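Dreva — README

Word list and ratings for everyday object names. 729 nouns, each one rated for how familiar it is and how easy it is to picture. Started as a side thing for Ellia, got bigger, now lives on its own.

What's in the folder

words.csv — one row per noun, lower case, no plurals
ratings.csv — one row per rating. Long format, sorry, pivot it yourself
notes.txt — odds and ends, mostly spelling decisions

Columns in ratings.csv: word, rater, familiar, picture. Both scales run 0 to 200. Blank means skipped, NOT zero. Please don't fill blanks with 0, it wrecks the means.

Compound words were a pain. "Tabletop" is one word, "card board" got merged into "cardboard", anything hyphenated lost the hyphen. If you match against another list check these first.

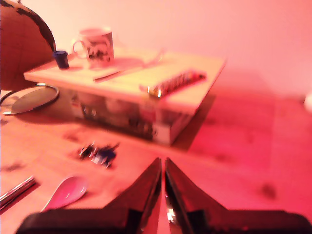

Cardboard box with a board on top, wooden table, pink-red light.

Ratings were collected in Rater, version 2. Sessions capped at 300 words, then people had to stop. Order shuffled every time. Export from Rater puts a stray space after some words — stripped in words.csv, maybe not everywhere in ratings.csv. Trim before you join.

Known problems

- "bat", "nail" and "bark" have two meanings, no idea which one people rated
- British spellings removed in November, a couple probaly survived
- Addo import script expects tabs, files are comma. Change the delimiter

To do: split the double-meaning words, redo the skipped rows, write a proper changelog.

Free to use for teaching and research. Say where you got it. Bugs go in the tracker, I look on Tuesday mostly.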